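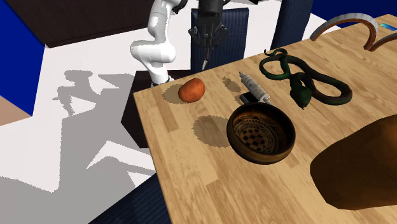

4. Setting up a fan club and running a member vote

4.1 Before you start

Clurnilar needs one owner account for each fan club. The owner account must have a confirmed email address and a display name of at least three characters. If the club follows a singer, band or actor who already has a page in the Devent artist list, link to that page and do not create a second one. Duplicate pages are merged once a month and the older page keeps its followers.

Note: Linking to an artist page does not make the club official. The Official badge is given only after the artist's agency has answered the request described in section 6.

4.2 Creating the club

1. Sign in and open Clubs > New club.

2. Type the club name. Names may contain accents and non-Latin letters. Emoji are removed when you save.

3. In the Artist box, type the first few letters of the stage name and pick from the list. Performers who share a stage name are shown with their agency in brackets.

4. If the artist belongs to a group, choose Group, Member or Both. This setting decides which news items reach the club feed. It can be changed later, but items already in the feed stay there.

5. Choose a joining rule: Open, By request or By invitation.

6. Select Save. The club page appears in search results within an hour.

Caution: The club web address is made from the name you typed in step 2 and cannot be changed after saving. Check the spelling first.

4.3 Member limits

A new club can hold 700 members. When the limit is reached, further requests go into a waiting list in order of arrival. To raise the limit to 2,000, open Settings > Size and select Request more room. The club must have at least one moderator besides the owner before the request can be sent.

4.4 Setting up a vote

Votes are used for birthday projects, favourite song lists, best stage outfit and similar. Each club may have two votes open at the same time.

1. Open Votes > New vote.

2. Enter the title. The title is limited to 132 characters, including spaces.

3. Add the choices. To add a film clip or song, paste its Wasach link and wait for the title to load before adding the next one.

4. Set the closing time. All times are stored in the owner's time zone and shown to members in their own.

5. Under Who can vote, choose All members or Members who joined before the vote opened. The second setting is advised for any vote that has been shared outside the club.

6. Select Preview, check the order of the choices, then select Open vote.

Note: Choices can be corrected until the first ballot is cast. After that, only the closing time can be edited, and it can only be moved later.

Caution: Closing a vote early is final. The Reopen button shown in version 2 of this guide has been removed.

4.5 Showing the result

Results stay hidden until the vote closes unless Live count is switched on. With Live count on, totals are refreshed every ten minutes. A club with 2,883 ballots or more in its history also gets the Compare tab, where two closed votes can be placed side by side.

To copy a result to another site, select Share > Plain card. Cards use the Hrnčiar typeface by default. If the stage name is shown as empty boxes, change the typeface to System and save the card again.

4.6 Rumours and private matters

Posts about an artist's dating life, health or home address are held for a moderator before they appear. This filter cannot be turned off. Moderators find held posts under Queue > Private matters and must either release or delete them within two days; after that they are deleted without notice.

Section checked by Svetozár Halás, January. For moderator roles, see section 5.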